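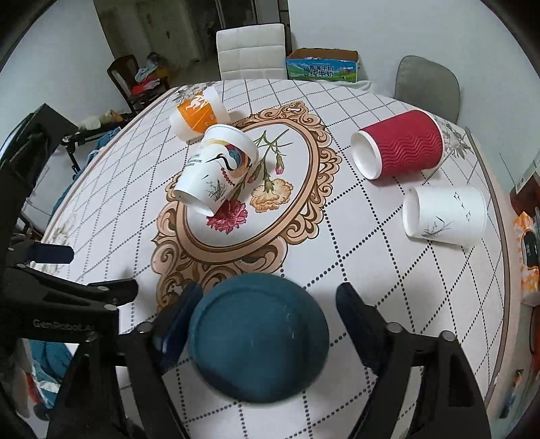

Wulan Wijaya says paper cups should never go back in a cupboard once they are out of the sleeve, because the rims pick up dust. She told me this by phone at breakfast. I agree about the rims. I still don't want to throw out good cups.

2024-04-24. Morning spent on the cup question. Four on the dining table, no two alike: the orange and white, the crane, the red with the rippled sleeve, the white with gray plants and birds. The rippled one will not nest. The sleeve adds enough to the wall that it stops well short of the next cup's base, and forcing it creases the rim. It goes on top of the stack or stands alone.

Laid on its side, a tapered cup rolls in an arc and comes back near where it started. The cloth slows this, though the table is not level. I put the spirit level across it last week and the low side is toward the window. Shimmed one foot with card, 40 mm square, folded once. Better. Not right.

The teal lid was on the table as well. Tried it on a mug and on the small jar from Dreretti. Too wide for both. Murray Nepia thinks it belongs to the canister he borrowed in the fall and will check tonight.

Tablecloth: the oval with the carnations is centered by eye. Measured from the edge of the table to the hem, 28 cm on the window side and less by the door, so the eye was wrong. Moved it over. It will creep back as soon as people lean on it.

Clothes still on the dark chair. They were to be folded on Monday. Light blue pile first, then the red and yellow, if the ironing board is free.

Milk carton box is on the floor between the two chairs. It is a good size for the cups and I may cut it down – the walls are higher than I need. Hidayah Latuheru wants it whole for books. Left it where it was.

Lunch at 1. Soup, bread. Wrote to Tudmont again about the missing cupboard hinge, order 1118. No reply by five.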